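Nornlow Household Goods Sorting, Gatidholm site
Progress report to the Marinescu fund, period ending August

Status: on schedule. Spending is within the approved budget lines. One item, bin wear, is carried over to the next period.

Work completed. The sorting benches were reset at the start of the period and the intake sheet was cut from two pages to one. Mixed household goods now go straight into gray bins at the bench and are separated from there into kitchen, bathroom and general stock. A total of 2,216 items passed through the benches in the period. Of these, 27 were set aside as unfit for reissue, mainly chipped bowls and brushes with missing bristles.

Bins. The Ovex bins bought under the first payment remain in daily use. Wear is confined to the inner faces, where hard goods slide down during loading. Eight bins were inspected in August. Three have coating loss on one panel and will be relined. The outer walls and rims passed without comment. Relining will be charged to maintenance and does not affect the equipment line.

Handling. Small and light items remain the slowest part of the work. Cups roll and come to rest on their sides, and brushes settle at an angle against other goods. A trial is under way in which bowls are removed first, followed by cups, then brushes and remaining items. Results will be given in the next report.

Bench position, mixed load: blue bowl, orange cup, blue and white hairbrush. Scraped coating on the white far panel of the front bin.

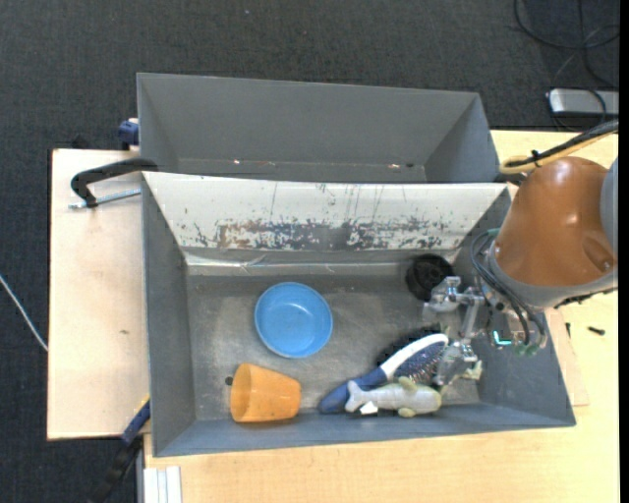
Will relining take bins out of service during the busy months?
The work is planned one bin at a time, with a spare in its place, so bench capacity stays the same.

Next period. Complete the relining, finish the removal-order trial and update the bench instructions to match. The second payment is requested on the agreed terms. No change to scope is proposed.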